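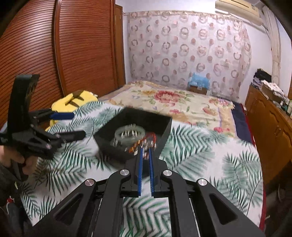
Slide 1. Two hand-held grippers, and a black tray resting on a bed.

Good practice for hand-held gripper work in people's homes
Speaker notes, Jade Cloutier, Plernness meeting, February 2023

Thank the organisers. Say that Chi-keung Mok wrote the first version of these rules and that Eylül Yazıcı has the current copy. Talk is 30 minutes with questions at the end.

Start with why we have written rules at all. We had 860 recordings from the Jokville homes and no agreed way of saying which were usable. Two people checking the same recording would disagree, and both had a fair point. The rules are short on purpose. They fit on two pages.

1. Before you start

Agree the work area with the householder. A bed or a table is fine if the surface is firm enough for the box to stay put. Leave the rest of the room as it is. Early on we asked people to tidy up, and Shirley Carrier was right to object. It took up their morning and the rooms all came out looking the same.

Check the finger pads on both grippers. Look for grit in the ridges, wipe with a dry cloth, and squeeze the handle a few times to see that the jaws meet evenly. Pivot pins get checked at the same time. Write down the result even when nothing is wrong.

Sleeves: close-fitting, pushed back if they hang over the hand.

2. Handling small and delicate items

Spend a bit longer on this one — it gets most of the questions. Jewellery tangles, slides and scratches. Our rule is one item at a time, held by the pads only, never by the metal or plastic behind them. For a ring shape such as a bangle, grip at opposite sides and keep it over the box while you decide where it goes. If it drops, it drops a short way into the box.

Do not pull on a cord or a string of beads that is caught under something else. Lift what is on top first. If that fails, stop the recording and free it by hand.
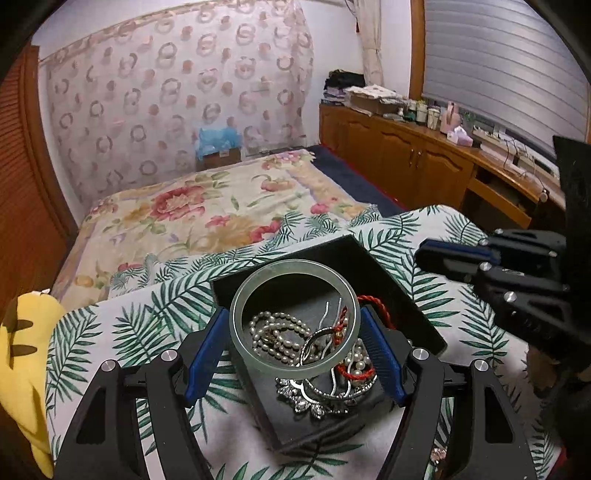
3. Two grippers at once

Say which hand leads before the recording starts, and keep to it. The second gripper waits to the side with its jaws clear of the box. Apolline Hervieu found that most knocks came from the waiting hand drifting in, and the MacDonald team reported the same in August.

Mention the Kallix checklist here if there is time. It has a good line on passing an item from one gripper to the other: the first does not open until the second has closed.

4. The approach

Open the jaws wide before they come down to the box. Come in slowly, one pad each side, and pause at the rim. 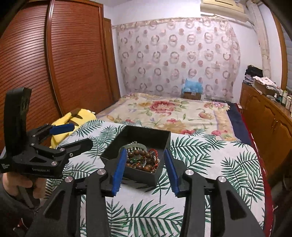 The pause should last roughly a second. New people tend to skip it. Ask them to say "rim" out loud for their first few goes, which sounds silly but works well enough. If a pad touches the wall of the box, carry on and add a note. If the box moves, stop and set it back.

5. Afterwards

Everything goes back to the householder, checked against the list made at the start, and both sides sign. Notes are written up the same day.

Questions. Someone will ask about gloves. We have no rule on gloves yet — Eylül is collecting views, so give out her address.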